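Tonthorpe Board Butter, 5 oz tin
By Olureck

Price: $15.99
In stock, ships from our shop

I started making this stuff because I was cheap. I had a big wood countertop, I was going through a bottle of store mineral oil every month, and the wood still looked thirsty by the weekend. So I melted some beeswax into the oil on my own stove, made a terrible mess of a saucepan, and rubbed the result in with an old T-shirt. It was too hard. The next batch was too runny. It took me a whole winter to get one I liked, and that's the one in the tin.

Board Butter is food-grade mineral oil, yellow beeswax and a little carnauba wax. No scent, no color, no nut oils (I get asked about walnut a lot, and no, there's none in here or anywhere in my kitchen). It's about as firm as cold lip balm when you open it and goes soft as soon as you get it on a warm cloth.

What I use it on

Cutting boards, butcher block tops, wooden spoons, salad bowls, rolling pins, knife handles. My friend Ilham Sopacua does her kids' wooden blocks with it. I wouldn't put it on a floor, you'll go flying! And skip anything with varnish or polyurethane on it. The wax can't get in, so it just sits there feeling greasy and picking up crumbs.

How to put it on

Wash the wood with dish soap and let it dry overnight. Really overnight, please. Most of the "it went cloudy" emails I get are from people who waited an hour.

Scoop out a bit with your fingers or a rag and rub it around until the whole surface looks shiny. Do the edges and the end grain too, and go back over the end grain a second time, it drinks a lot. Leave it for a few hours, then buff off whatever's left with a clean dry cloth. If it still feels tacky the next day you left too much on, so buff it again.

Brand new wood wants three or four coats over the first week. After that I do mine when water stops beading up on it. In my kitchen that's every couple of months, more often in April when we finally turn the heat off and I notice how bad everything looks.

If your wood is rough or has raised fuzz on it, sand first. I go over it with 215 grit... sorry, 220, and the 215 is the length of my sanding block in millimeters, which I had written on the same sticky note. Wipe the dust off before you wax.

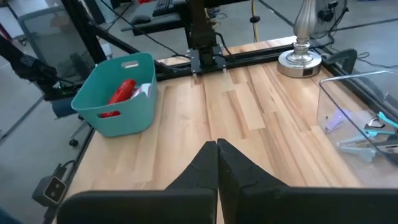 Sizes and other bits

The 5 oz tin is the one most people want. There's also a bigger tub for shops and folks with long counters, and Hyun-seo Um, who packs the orders with me, will fill it fresh if you ask in the order notes. The lids are plain screw tops. We tried the pry-off kind for one batch and I bent two butter knives on them.

Keep it out of the sun. If it melts in a hot mailbox, let it set up again on a level shelf and give it a stir while it's still soft. It might look a bit grainy on top afterward but it works the same.

Goes well with

Kwon scraper, for getting dried dough off without gouging the wood
Usteo cotton cloths, lint free, pack of 5

Shipping and returns

Orders over $99 ship free in the lower 48. If you don't like it, send back what's left in the tin and I'll refund you, opened or not. Gift wrap is brown paper and string, just check the box at checkout.

Page updated 2026-07-20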